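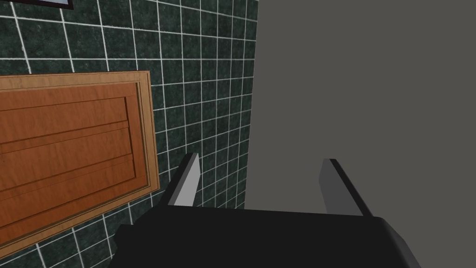
Wrist view in the simulated kitchen, gripper open, cabinet door at left.

Dulosis planner, weekly software minutes
Notes: Jagadeesh Kulkarni

Start 2:15. December build was the only item until Trodo got added.

1. Cabinet task
Reddy branch reports 90 successes in 100 simulated runs. Jagadeesh asked how many used door poses the detector had already been tuned on. Answer: most of them. The number stays out of the monthly summary until it is rerun on fresh poses.

2. Perception
Segmentation confuses the flat gray surface with free space when it fills half the wrist view. The proposed fix is a depth check before every plan. Objection: the simulator's depth is perfect and the Fovomholm cell's is not, so a pass in sim tells us little. Agreed to add noise first and argue later. Someone also wants more tile textures. No evidence offered that tiles are the problem.

3. Planning time
Median is 322 ms per replan. Claimed to be fast enough. Nobody could say for which controller rate. Slowest 6 runs to be logged in full, including the ones that timed out, which the current script drops without a message.

4. Trodo
Request to move our tooling to Trodo for replay and plots. The demo used their own data. Declined for now; will look again if it opens one of our logs without a converter.

Actions
- Rerun with new door poses (Reddy branch)
- Depth noise model, first version
- Fix the timeout logging

Closed 3:05.

3 comments | 6 shares

mk_plan: The timeout thing has been open since spring.
jkulkarni: Yes. Hence the action.
tess: Can we see the failures this time, please, and not only the mean?

Contact the planner team | Fovomholm internal | Back to top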